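Motgate Reading Room Heating Study
Progress report to the Brovholm Fund
Submitted 03/08/2026 by Liesbeth Timmermans

Status

Work package 2 is on schedule. Logging of air temperature and relative humidity in the Motgate reading room ran through February without a gap longer than one sampling interval. The radiator valves on the north wall were replaced before logging started, so the earlier readings are kept in a separate series.

Measurements

The sensors record every 1000 seconds. Mojtaba Pakzad checked all units against the reference hygrometer and rejected two of them for drift. Both have been returned to Ebrahimi for recalibration. The north wall remains colder than the south wall at night, and the difference closes by midmorning once the boiler is at full output.

Spending

Of the 266 hours budgeted for this package, 79 remain. Travel is under budget. The Flallurura software license was renewed at the old rate.

Facilities

Bench work continues in the ground floor lab. The long table there has an aluminum frame and is covered with brown kraft paper.

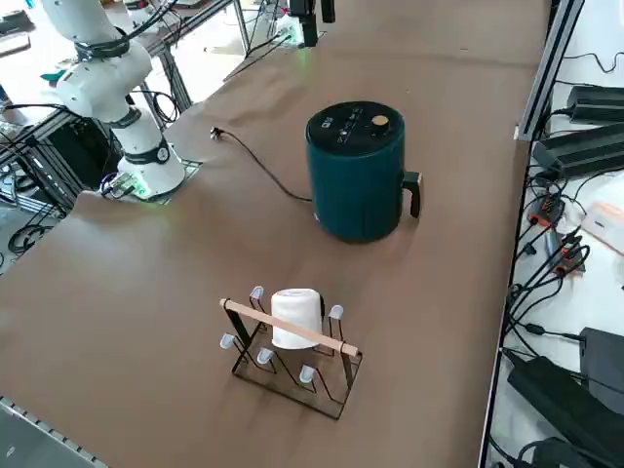 Next period

Golshifteh Tabrizi will fit the heat loss model to the February series. Austra Kivi will draft the section on window seals. We request approval to move the unspent travel funds to sensor replacement.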